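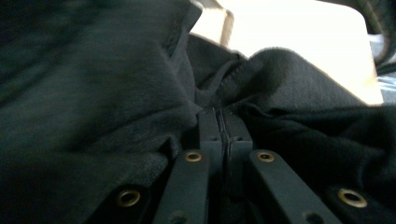 Fleece-like fabric in the gripper, station side

Thread: Hand grippers on the fold line, anybody else doing this?

foldline_ash
Jan 3, 2024
OK so long post sorry, on break. I'm at Filetti, garment returns, second shift. Since July we've had a couple tables pulled off the regular line where you do the same work (bag, pouch, sweatshirts, whatever comes) except you do it with the grippers in your hands instead of your fingers. Recordings go to Nellutum and they train the Lobo arms on it. Nothing wrong with the tables. Pay is the same. My problem is the rate.

On the line I do 600 pieces a shift no sweat. On gripper table I'm lucky to hit 343. Lead says rate is "suspended" over there but the board still shows it next to your badge number and guess who gets asked about it.

Anybody at another site have this in writing?

packout_dee
We have the same thing at Bellitz. Nothing in writing. I asked in July and got "we're working on language." Still working on it I guess. My number was on the board for 2 weeks before they took it down, then it came back after an update.

ninety2degrees
Unpopular but I like gripper table. Quiet, own pace, you're not racing the belt. You all are mad about a number on a screen.

foldline_ash
that number decides who gets first pick on shift bids where I am. so yeah kind of mad

ninety2degrees
ok fair, ours don't do that

seamripper
Wrists, is what I want to talk about. Everybody talks rate. You're holding weight out in front of you with a bent wrist, and you can't feel the cloth so you squeeze harder than you need to. Fleece is fine, fleece forgives you. Thin stuff you grab twice and get two layers or none. By lunch my thumbs are done. Put a black pouch next to a mesh bag and ask me to do it slow and clean and
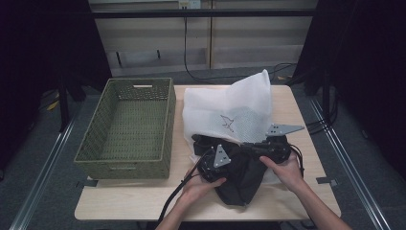

then again, and again, same move, with the cable wanting to go wherever it wants. I asked for 30 on 30 off and got told to take my breaks "as needed" which everyone knows means never. Whats the rotation at other sites?

packout_dee
Half shift max at Bellitz. That one IS in writing, it's in the ergonomics sheet by the time clock. Ask your lead for the same sheet. They may not know it exists, ours didn't.

seamripper
will do, thx

old_presser
Am I the only one who sees what this is. You're teaching the thing that takes your table. They sat us down and said Lobo is for the "overflow". When I started there were 92 of us on hand finishing. Go count now.

ninety2degrees
Hand finishing shrunk before any robot showed up tho. That was the work going overseas. Not saying you're wrong to worry, just two different things.

old_presser
Same result from where I stand.

foldline_ash
I go back and forth. The Lobo arm we have on days does flat stuff, towels, pillowcases. Gives up on hoodies. Drops the sleeve, picks up the sleeve, drops it. Somebody has to stand there and clear it and that's a job now, its called cell attendant and it pays a bit more. But it's one person for that whole cell and it used to be a row of us talking all night. I miss that part more than I figured I would.

packout_dee
Yeah the talking. On gripper table they asked us to keep chatter down during takes. I get it but man.

seamripper
Wait they ASKED you that? Nobody said a word to us. We had the radio on.

packout_dee
Different leads different rules I guess

foldline_ash
One thing I'd tell new people, don't fight the knit stuff. Sweaters catch and stretch and if you yank you just get a worse grab next time. Pinch at the cuff, lift, let it hang a sec, then move. I rush it when I'm tired and the whole take is a mess and you redo it, and the redo doesn't count for anything on the board. Which brings me back to the dumb board.

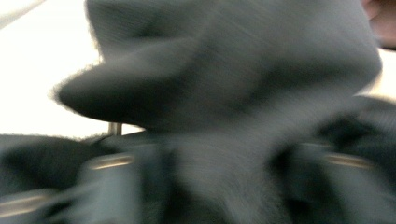

cell4_nights
Redos should count. You did the work twice. At our place a bad take is still logged as time on task, we had to push for it, but it took one meeting. Bring the takes log, not the board. The log has start and stop for every piece and it's a lot harder to argue with.

foldline_ash
Didn't know we could see the log??

cell4_nights
Ask for your own. They gave me mine on paper, took a while. Also ask who picks cell attendant. Here it was going to be seniority and then it turned into "whoever has the most gripper hours" and the folks who passed on the tables cause of their hands got skipped over.

old_presser
There it is.

ninety2degrees
ok that one is bad, I'll give you that one

seamripper
So bad wrists = no promotion. Great.

foldline_ash
Break's over. Asking for the log and the ergo sheet tonight, will post what they say. Dee if you can type out the wording on the half shift thing that would help a lot

packout_dee
will copy it down at clock out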